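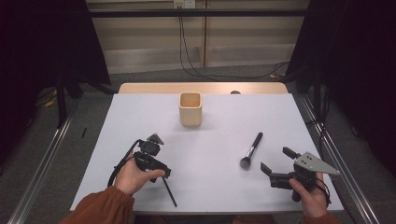 Vultdale Home Jersey, Juhász cut

Ice hockey jersey in the club's new dark red, with the ram crest moved up two fingers' width from last season. Vultdale call this a redesign. Put it next to the old one and you may need a minute to spot what changed.

The cloth is the Iso knit, 205 gsm, which the maker says "breathes like skin". We wore one through a full evening skate and it breathes like a hockey jersey. It does hang better over shoulder pads than the old boxy cut, and the elbows are doubled.

Sizing runs small. Go up one if you wear pads.

Names and numbers are heat-pressed by Prenuvix and take up to 30 days — longer in August, whatever the order page tells you. Wash inside out at 30. No tumble dryer.

The lace-up collar is for show. The laces are stitched down and don't tighten anything.

Limited to 3,101 shirts, a figure the club hasn't explained. Fit questions to Nhyira Mahama at the shop desk.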